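March, ten past nine in the evening

Mererid rang at lunch to say the choir has decided, again, to learn something in a language none of us speak. I said fine. I said fine last year too, and we spent three months making the same vowel sound at each other in a cold hall.

Sorting papers is the job I gave myself for this month. Blue binders, a cabinet with both doors open, the usual.
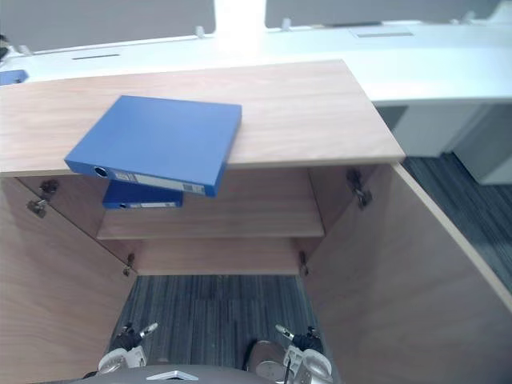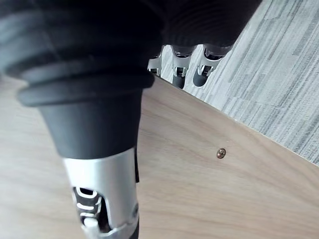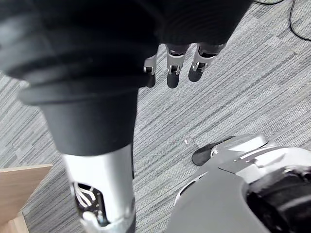 The water bill

Flindelton Water wants 340 dollars for the quarter. Last quarter it was less than half that, and I have not taken up swimming. I called and got a cheerful man who told me usage "often goes up in the colder months." Does it? Who is out watering the lawn in February? He read me the meter number, 2701, and I wrote it on the back of the envelope, then went down to the basement with a flashlight. The meter said 1434. I called again and got a different person, who said the first figure might be an estimate. Might be! She will "put a note on the account." I have heard about notes on accounts before.

Ilham thinks I should pay it and argue later. Ilham has never once gotten money back from anybody, so I'm not sure why I ask her.

Sleep

Fourth night of the Nasine tea. Kenza swears by it and says it took her a week to feel the difference. I slept badly on Monday's cup, badly on the next, and well last night, when I forgot to drink it. The box says "supports natural rest," and I suppose a mattress could say the same. I'll finish the box -- it was not cheap -- and then go back to plain mint.

Mohcine's plan

Mohcine came by at four to talk about the bus trip to Metska. He has a printed schedule with every stop on it and a lunch at a place he found online that has only good reviews, all of them written in the same week. I pointed this out. He said I would find fault with a sunrise. Possibly. I told him to put me down for a seat anyway, near the front, and not next to Doaa if she is bringing the oranges.

Call the water people again before ten tomorrow. Envelope is under the fruit bowl.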